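Kirkley test apartment – simulation run inspection checklist
Site: Grolmont, Brevville office
Completed: Friday, February 2, 2018
Reason for inspection: mobile base failed to stop at a chair during a table approach, run 312

1. Emergency stop command reaches the base controller
Pass. Sent from both consoles.

2. Base speed limit loaded at start
FAIL. The limit file was skipped after the Magesa planner update and the base ran on its default. Limit restored by hand. Startup must now refuse to continue if the file is missing.

3. Chair collision shapes match the chair models
FAIL. Seats and backrests were covered, legs were not. The base planned a path between the legs and made contact at the second chair. New shapes built, one per leg.

4. Table collision shape
Pass. Legs and top both present.

5. Small items on the tabletop registered as movable
Pass with comment. Thin items lying flat drop out of the map when the base is more than 400 cm away. They come back on approach. Leave open.

6. Doorway clearance
Pass. Planner keeps 92 mm on each side. The old sheet said 70, which was for the narrow base – do not use it.

7. Contact event stops the run
FAIL. Contact was written to the log but the run kept going until the time limit. Stop on contact is now on by default. Anyone turning it off has to note it on the run sheet.

8. Logs complete and saved
Pass. The log for run 312 is locked. Do not rerun under the same number.

9. Scene reset between runs
Pass with comment. Reset puts the furniture back but not the base heading. Check heading before starting.

Result: not cleared for table approach runs. Corridor runs may continue at the reduced limit. Items 2, 3 and 7 to be checked again before release.

Views of the apartment model:
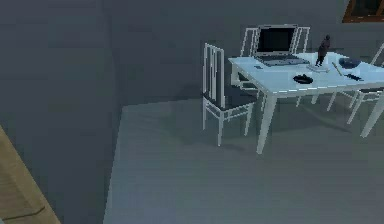
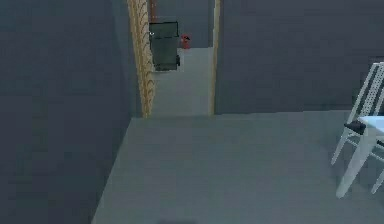 Can the new leg shapes be tested before item 7 is signed off?
Only with an operator at the console and the emergency stop window open. Write "attended" on the run sheet and keep the base at the reduced limit.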